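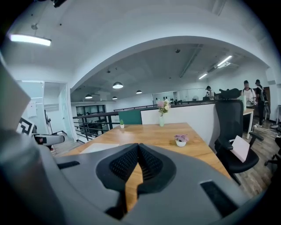 Technician for hand-held grippers and one robot cell (part-time, can become full-time)

Halonen is looking for a person who keeps our grippers and our small cell in Nernholm in working condition. The position is open from March and is filled when we find the right person.

We have two pairs of hand-held grippers, 1207 and 1216, and one fixed cell with the same finger pads. The grippers are used every working day, so the pads wear, the screws become loose and the calibration drifts. At the moment the operators repair things between their own tasks, and this is not good for the grippers or for the operators.

Your work will be:

Checking the finger pads each morning and changing them in pairs, never only one side.
Measuring the gap between the closed fingers and writing it in the logbook.
Cleaning the marker plates and replacing them when the print is scratched or a corner is lifting.
Opening the housing when the slide feels rough -- greasing, new bushings if needed, closing with the correct torque.
Running the cell calibration after every pad change, and again if the result is outside our limit.
Ordering spare parts from our store in Brerudden. The delivery takes 3 to 4 days, so please order before the shelf is empty.

We expect that you have repaired small mechanical devices before, can use a caliper and a torque screwdriver, and can read a simple wiring drawing. Some Python is useful for the calibration scripts but we can teach it. Experience with the Gukach controller is a plus. The working language is English.

The hours are mostly in the morning, 20 per week. You will have your own bench and tools. The first two weeks you work together with Jouko Hirvonen, who wrote the present maintenance instructions and would be glad to see them improved.

To apply, send a CV and a short text about one thing you have repaired -- what was broken, how you found it and what you changed. Photos are welcome. Please address it to Jouko Hirvonen, Halonen, Nernholm, and write "Gripper technician" in the subject line. Interviews are held on site and include a small practical task with a pad change.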